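Search this site
Enter keywords
Go

Trollance compares four arm controllers in simulated kitchen

Trollance has released the results of a controller comparison run entirely in simulation, using a kitchen room set built by its Stetcombe office. Four controllers were tested with the same arm model and the same two-finger gripper model. The report is dated July 2020 and runs to 65 pages, most of them tables.

The work was led by Ketsara Ruangrit, with Defne Yüksel responsible for the room set and Wichai Mahawong for scoring. Each controller was given 500 trials. A trial began with the arm parked away from the counter and ended when the target object had been lifted and held clear of the surface, or when 20 seconds had passed.

The controllers were a joint-space position controller, a Cartesian impedance controller, a velocity controller with visual feedback, and a hybrid that used the velocity controller for the approach and impedance for contact. All four received the same camera input. No controller was given the true position of the target.

The hybrid recorded the most completed lifts. The impedance controller was second, and was the least likely of the four to push an object off the counter. The position controller was fastest when its first estimate of the target was good, but did not recover when the estimate was wrong. The visual velocity controller reached the target reliably and then lost it during closing, a fault the authors put down to the gripper blocking the camera's view in the last part of the approach.

Camera placement was varied as well. In one placement the viewpoint was raised and faced forward, with the arm out of view at the start of the trial. Mahawong said this gave the cleanest first estimate, although the report notes that shadows still reached the image. Two of the controllers responded to a moving shadow on the floor as if it were an obstacle, and slowed down.

The room set has a strongly coloured floor and plain white walls. Objects on the counter range from fruit to a soap dispenser, and a patterned object on the floor was included as a distractor for the vision system.

"The pear was harder than we expected," said Ruangrit. "It lies on its side, and the fingers tend to close on the taper. The round red target was easier to centre on, but it rolls if one finger touches early."

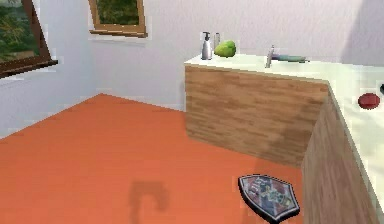 Grip force and timing

Grip force was capped at the same value for all four controllers. The report says this disadvantaged the position controller, which had been tuned by its supplier, Zikent, for a higher limit. A second set of runs at the higher limit is planned for September.

Control rate was also held constant. Yüksel said an earlier version of the test had let each controller run at its preferred rate, and that the results could not be compared - the faster controllers were getting more contact updates from the physics engine, and the differences in grip quality followed the update rate almost exactly.

Contact modelling remains the weakest part of the comparison. The simulator treats the finger pads as rigid, with a single friction value, and the authors do not claim that the ranking will hold on hardware. A bench trial with a physical arm has been proposed to Sriwong, which makes the pads, but has not been scheduled.

Trial logs, including 1779 recorded early-contact events, are available from the Stetcombe office on request. The room set itself is not being released at this stage.

Comments

Sun-ja Seol
Is the early-contact count for all four controllers together, or only the hybrid? The text could be read either way. We see the same camera blocking problem during closing and got part of the way around it by holding the last good estimate for the final stretch.

Defne Yüksel
All four together. The breakdown by controller is in the second appendix. We tried holding the estimate as well, and it helped with the pear but made no difference when the target had already started to roll.

Yaowalak Ongart
A rigid pad with one friction value will favour impedance control, in my experience. I would want to see the bench trial before changing anything on our line. Also, please publish the gains. The table lists them as "supplier default" for two of the four, and that is not enough to repeat the test.

Sun-ja Seol
Seconded on the gains.

Contact us | Copyright Trollance 2020 | Back to top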